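A Second Use for the Box: Packaging Design at the Falora Center

02/08/2026

The packaging workshop at the Falora Center for Materials Reuse occupies two rooms on the ground floor of a former textile building. The larger room is used for cutting and assembly. The smaller one holds the sample library, a run of shallow drawers in which every box the workshop has designed is stored flat, with its fold lines and cutouts intact. The library now contains 379 designs, the oldest of them a plain egg carrier that went through 25 revisions before it was approved for production.

Despina Stamatopoulos has directed the workshop since it opened. She trained as a structural packaging designer and spent the first part of her career working on shipping cartons for kitchen goods. In an interview conducted at the Center, she spoke about the way a box is planned, the reasons she prefers to judge it before it is folded, and the produce carton that has taken up most of the workshop's attention this season.

The Flat Sheet

Visitors to the workshop generally ask to see finished boxes. Ms. Stamatopoulos takes them to the drawers first.

"A box is drawn flat, cut flat, shipped flat and, if people are careful, thrown away flat," she said. "It spends a short part of its life as a box. I would like our students to know it in the form it has most of the time."

The trade term for the unfolded sheet is a blank. It carries all of the information needed to make the finished container: the outline, the score lines along which the board will bend, the tabs that lock one panel to another, and any openings for air, handling or display. A designer who reads blanks well can look at one and say which panel will become the floor, where the load will sit, and which corner is likely to fail.

"You learn to read it the way a tailor reads a pattern," Ms. Stamatopoulos said. "A sleeve does not look like a sleeve when it is on the table. The first week, everyone turns the sheet around and around. By the fourth week they have stopped turning it."

Students in the introductory course fold nothing for the first three sessions. They are given blanks from the library and asked to mark, in pencil, the order in which the panels would be raised. Their answers are then compared with the assembly sheet on file. Darlene Lemieux, who teaches the course, reported that the most common error concerns the tabs.

"They want to close the tabs first because the tabs look like the clever part," Ms. Lemieux said. "Then there is a wall still lying down and no way to get it up. I let them find that out on paper. Board costs money."

Grain, Score and Crush

Corrugated board has a direction. The fluted layer between the two outer liners runs one way across the sheet, and the finished box is considerably stronger when the flutes stand upright in its walls. According to Ms. Stamatopoulos, this single point accounts for many of the failed samples sent to the workshop by outside clients for review.

"Someone has turned the drawing sideways to fit one more blank on the sheet," she said. "It saves a little board. Then the stack leans in the warehouse, and the saving is gone."

Scoring receives similar attention. A score that is too light will not hold the bend, and the liner tears along a ragged line of its own choosing. A score that is too heavy cuts into the liner and leaves a hinge that gives way after a few openings. The workshop tests each new design by folding and unfolding a single score 90 times and then examining the liner under a lamp.

Ms. Stamatopoulos described the test as tedious and said that she had no plans to replace it. "I have done it while on the telephone. I have done it during budget meetings. Your thumbs know before your eyes do. There is a moment when the board goes soft, and you write down the number."

The Avov Carton

The workshop's principal commission this year came from Avov, a regional distributor of fruit and vegetables, which asked for a reusable carton that growers could assemble by hand without tape or staples. The first order was for 3000 pieces. Zulkifli Ginting, who manages packing for the distributor, set out the requirements in a two-page letter that Ms. Stamatopoulos still keeps pinned above her desk.

"He wrote that his packers wear gloves until noon," she said. "That one sentence changed the whole design. Our early tabs were narrow and neat, and you could not work them with a glove on. We made them wider. They are less pretty, and they go in."

Ventilation caused more disagreement. Mr. Ginting asked for as many openings as possible, given that trapped moisture shortens the life of soft fruit. The workshop's concern was strength: each hole removes some of the material that carries the load, and a hole placed close to a corner removes it where it is needed most. Three layouts were cut and loaded before the parties agreed on one.

Asked whether she considered the result a compromise, Ms. Stamatopoulos said that she did. "He wanted more holes, and I wanted fewer. We are both a little unhappy, and the peaches are fine."

Mr. Ginting, reached by telephone, confirmed that the cartons had performed to his satisfaction through the early harvest. He added that he would still have liked more holes.

Working Practice

Much of the daily routine in the cutting room concerns the handling of sheets before any fold is made. Board that has been leaned against a wall will take on a curve, and a curved sheet does not score evenly. For that reason, all stock is stored horizontally and brought into the room the evening before it is used. Đạt Kim, the workshop technician, keeps a log of the humidity in both rooms and postpones scoring when the reading is high.

"Paper drinks," Mr. Kim said. "In August it drinks all day. You can score in the afternoon and have a different sheet in the morning."

Mr. Kim is also responsible for the condition of the blanks after cutting. He checks that every punched hole is clean and that no waste pieces remain in the slots, then runs a hand along the tabbed edge to feel for burrs. He estimated that he rejects one or two sheets in an ordinary day, most of them for crushed tabs. Rejected sheets go to the introductory course, where Ms. Lemieux asks students to find the fault without being told what it is.

Round holes are preferred to square ones wherever the purpose allows. A square opening concentrates strain at its corners, and a tear usually starts there. Narrow slots are kept for places where a tab must enter from another panel. Ms. Stamatopoulos noted that a blank with both kinds of opening can usually be understood by sorting one from the other before looking at anything else.

"Find the slots, then find the tabs that want them," she said. "After that the fold lines are not difficult. It is a very orderly object. I find it restful to look at."
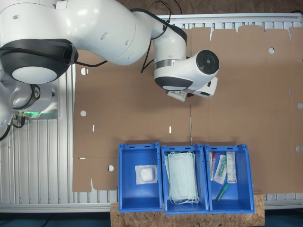 Instruction and Outreach

The Center offers the introductory course twice a year and lends blanks from the library to schools on request. A set of teaching blanks with printed assembly notes has been prepared by Xuân Đỗ, the Center's education officer, for use with children aged nine and older. Ms. Đỗ said that younger pupils tend to be quicker than adults at seeing which panels belong together.

"Adults ask what it is supposed to be," Ms. Đỗ said. "Children start folding."

Ms. Stamatopoulos expects the coming year to be spent on a lidded version of the Avov carton and on a catalog of the older drawers, several of which have never been properly labeled. She has also asked that the first egg carrier be taken out of storage and cut again from its original drawing, so that students may compare it with the design that was finally approved.

"The first one is terrible," she said. "It has a tab that goes nowhere. I drew it, and I would like them to see it."

Applications for the next session of the introductory course may be submitted at the Center's front office. Schools wishing to borrow teaching blanks should write to Ms. Đỗ, stating the age of the pupils and the number of sets required.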